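Ticket 847: Stock sync between Sovus and the Tagle storefront drops the last item in every category
Opened by: Soudabeh Mahmoudi
Assigned to: Nestor Tan
Priority: High (changed from Urgent by N. Tan, changed back by S. Mahmoudi, changed again)
Status: Closed

7 July 2021, 8:52 am – S. Mahmoudi
The storefront says we carry 237 products. Sovus says we carry more than that. I believe Sovus, as it is the one that sends me the invoices. Whatever sits at the bottom of a category in the Sovus export does not reach Tagle. Beach Toys, Garden, Bath, all the same. If I re-sort the category, a different product vanishes and the first one comes back, looking rested. I have cleared the cache. Please do not ask me to clear the cache.

9:20 am – N. Tan
Thanks for the detail. Could you clear the cache?

9:24 am – S. Mahmoudi
Cleared. It was already clear. It is now extremely clear.

9:41 am – N. Tan
Understood, I have to tick the box. Please attach the raw export file, the sync log from the Mumska connector, and anything from the product pages that loads on Sovus but not on Tagle.

10:15 am – S. Mahmoudi
Export and log attached. The log is 2 lines long and the second one is "OK", so I hope you find it as comforting as I did.

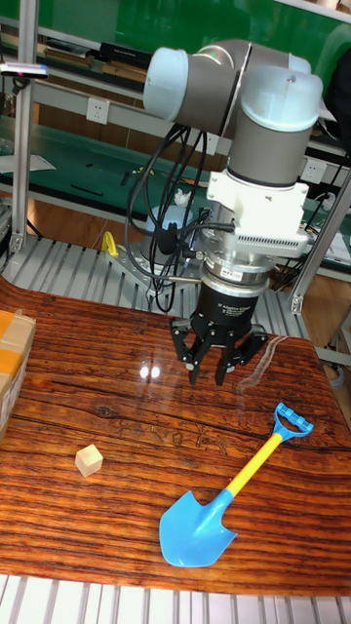
I also tried adding a junk product called ZZZ DO NOT BUY at the bottom of Beach Toys, so that it would be the one to go missing. It worked, and the whole category showed up. Then I did the same in Garden, forgot to lock it, and someone bought one. I have refunded them. They left a review.

11:03 am – N. Tan
That workaround narrows it down a lot, thank you. The export has no line break after the final row of each category block. The connector reads a row as finished when it reaches a line break, so the last row is never finished and gets thrown out. Until version 9 it was more forgiving. Did you update recently?

11:10 am – S. Mahmoudi
It updated itself. I was asked whether I wanted to do it now or later and I picked later, and it seems we have different ideas about when that is.

11:38 am – N. Tan
Two options. I can roll you back, or you can switch on "Pad final row" in Sovus under Export, Advanced, Legacy. Leave the file format on Clatska CSV. The plain CSV setting next to it ignores padding completely.

11:56 am – S. Mahmoudi
There is no Legacy tab.

11:59 am – N. Tan
It appears after you turn on Advanced, save, log out and log back in.

12:07 pm – S. Mahmoudi
Of course it does. Found it, padded it, running a full sync on everything except Garden, which I am keeping back as a control group. The shovel listing is up on Tagle with its media for the first time since the update.
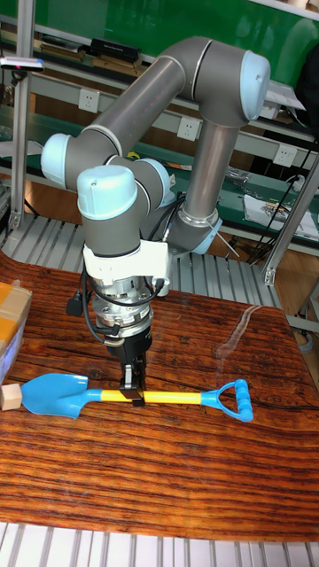

Attachment 2: toy shovel on the tabletop

12:31 pm – N. Tan
Good. Please sync Garden as well and delete any placeholder products. The permanent fix for the connector is planned for October, and you can leave padding on until then. It does no harm, apart from a blank line in the log.

12:44 pm – S. Mahmoudi
Garden is synced and nothing has gone missing. The log is now 3 lines long, one of them blank, and still the most cheerful document in the company. I have deleted ZZZ DO NOT BUY from Beach Toys. The Garden one had a four-star rating and I admit I hesitated.

12:50 pm – N. Tan
Closing as resolved with workaround. You'll get a short survey by email.

12:51 pm – S. Mahmoudi
It has arrived. The last question is missing.

12:58 pm – N. Tan
Reopening as a separate ticket.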